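Mernthorpe Kitchen Gallery: Counters and Wash Area
May 2026

The kitchen at Mernthorpe was refitted in February. The work covered the counters, the wash area and the wall behind them. Danuta Pawlak drew the layout and Berwyn Landeg did the fitting. The notes on this page are for people who asked about the surfaces and how they are kept in daily use. Drawings and cutting lists are on the Yorath page.

Scope of work
The old counter was removed in 3 sections. The base units stayed where they were and were leveled again before the new top went on. Total time on site was 7 days, including 2 days for the sealant to cure.

Layout
Prep space was the main request. The earlier counter had shelves standing on it, which took up most of the usable depth. These were moved to the opposite wall. Items for washing are now kept to one end, and the rest of the run is left clear for chopping, rolling and plating.

Surface care
Wipe down with warm water and a small amount of dish soap. Dry with a flat cloth. Scouring powder dulls the finish and should not be used. Subira Makori tested the Fundimix cleaner on an offcut and found no change in color after 300 wipes.

Gallery

1. Counter, wash end
Gray speckled countertop against the pale white wall. Pink bowl and dark teal basin in the corner, open counter in front of them. The speckle hides crumbs well, so check the surface by hand after baking. 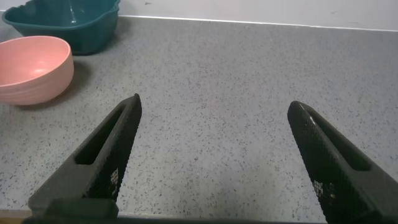
2. Sealant joint
No picture yet. The bead between counter and wall was run in one pass and tooled while soft. Rhodri Mostyn will add a close view once the second coat of wall paint is done.

Corrections to the cutting list go to Meirion Wogan.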